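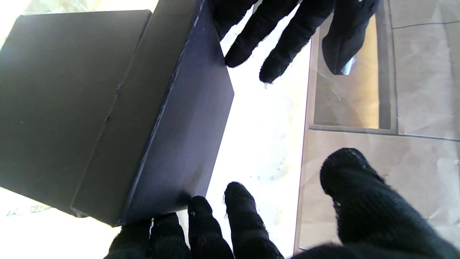
The Minister's Answer

Khanyisile Engelbrecht had covered the legislature for 13 years and had never heard a health minister say no. They said they were looking into it.

"We're looking into it," said the minister.

The question had been about the Leltunlow clinic, shut since January, and the 88 families who now drove to Zendano for a fever or a broken wrist.
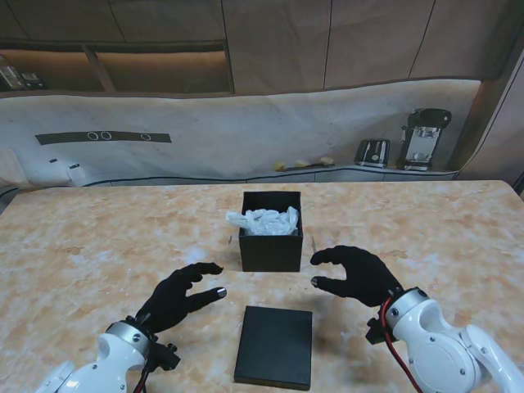
She wrote it down anyway. Across the aisle Keabetswe Mokgethi, the member for Leltunlow, was still on her feet, waiting for a date.

"Soon," the minister offered.

"Soon was last time."

A few people on the back bench laughed. The Speaker called the next item, something about ferry docks, and Mokgethi sat down slowly. Khanyisile looked at her notes. She had the same page from winter, with the same word on it, and her editor would run it on page 10 again.

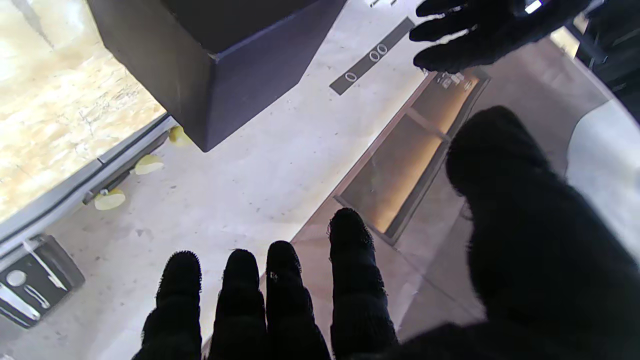 Black gloves over a white surface.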